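Category: Language Days Out

A Morning at the Vornulia Latin Open Day

I had been meaning to go to the Vornulia open day for years, and every July something got in the way — a wedding, a broken water heater, my sister's move. This year I put it on the calendar in ink, packed a sandwich I ended up not eating, and was standing on the front steps before nine, which tells you how I am with punctuality when I care about something.

For anybody who hasn't heard of it, Vornulia is a small language school that teaches Latin and Portuguese side by side, mostly to grown-ups. They hold evening classes most of the year, and once a summer they open up the whole building and let you wander in and out of lessons as you please. You get a paper program and a name tag (mine said "Salve, I am" with a blank after it, and I'm afraid I filled it in with a ballpoint that was nearly out of ink), and after that you are on your own.

I started on the second floor, where Conceição Loureiro was giving the beginners' hour. I have sat through a good many beginners' hours in my life, and I was braced for a chart of noun endings before I'd found my seat. She didn't touch the endings for a good long while. She wrote "aqua" on the board, and next to it "água," and asked us what we thought, and then she did the same with "luna" and "lua," and "terra" and "terra," and by that time everybody was calling things out. A man behind me got very excited about "aquarium." Then she wrote up "Puella aquam portat," and asked why the water had picked up an m. We worked it out between us! The girl is doing the carrying and the water is getting carried, so the water takes a different ending. When the word "accusative" finally came up, we had already been using the thing for ten minutes and it didn't frighten anyone.

She did say one thing I wrote down, about word order. English speakers want the words to stand in line, she told us, and Latin lets them mill around, because the endings are keeping track of who is who. She had us shuffle the same three words every way they would go, and read each one aloud. I went home and tried it on my husband, who listened very kindly.

There were 34 of us in that room, according to the sign-in sheet, and chairs had to be carried in from across the hall. If you go next year, go early to that one.

After the beginners' hour I went down to see the library, which takes up most of the ground floor and smells just the way you'd want it to. There are 982 books in the lending collection (it says so on a card by the door, and the number has been crossed out and rewritten many times over). A lot of them are old school readers, with the previous students' notes still in the margins. I spent far too long with one where somebody had penciled the English over every single word for four pages and then, on page five, stopped altogether. I would love to know if they quit or got good.

Adelino Mota looks after the library and also teaches the reading group, and he was very patient with my questions. I asked him which dictionary I ought to buy, and he talked me out of buying one at all for the first few months. He starts people off with a list of 400 common words, which he prints on folded card stock, and he says you can get through a surprising amount of simple Latin with those and a little nerve. I took a set. So far I'm through the a's and the c's, and I keep mixing up "cado" and "caedo," which I gather has been happening to students for a very long time.

There was a small used-book table too, and I bought a reader from Carvalho with a cracked green spine, mainly for the little story about a farmer and his lazy donkey. I'd had the same story in ninth grade and never found out how it ended, because we ran out of school year.

Around the middle of the day came the vocabulary session, the one my neighbor had told me not to miss. It's for all levels mixed together and it is about food, so we had "malum" and "pirum" and "uva" and "ficus," and a very lively discussion of whether the Romans had lemons.

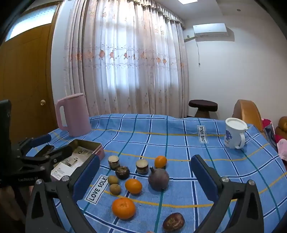

The trick with "malum," of course, is that with a long a it is an apple and with a short a it is an evil, and Conceição had us say both until we could hear the difference with our eyes shut. I thought I had it. Then she said one at random and I guessed wrong, twice. "Ficus" was another troublemaker — it's feminine in spite of looking like every masculine noun we had met that morning, and it can't quite decide which set of endings it wants, either. The advanced people at the back were delighted about this. I wrote "ficus, watch out" on my program.

The last thing I went to was the reading aloud, in the garden room, where anyone who liked could get up and do a few lines. Two teenagers from the Jelow summer course did a scene between a cook and a cook's boy and had clearly practiced, with gestures and everything. I hadn't planned on getting up, but Adelino held out the sheet and raised his eyebrows, and before I knew it I was reading four lines about a storm to a room full of strangers. My v's came out as English v's the whole way through, and I got a very nice round of applause anyway.

A few practical notes, for those who like them. Parking is along the side street and fills up fast. The coffee is good, and the Pulletti bakery on the corner does a cheese roll that is worth the walk. The stairs are steep, but the beginners' hour is repeated on the ground floor after lunch if you ask at the desk. The fall beginners' class has an evening section starting at 7, and the sign-up sheet was filling when I left, with my name on it, fourth from the bottom.

Related posts
Portuguese for People Who Had Spanish in School
Long Vowels and Why I Finally Gave In
A Weekend at the Jelow Summer Course
Five Short Latin Readers, Easiest First
Keeping a Vocabulary Notebook You'll Open Again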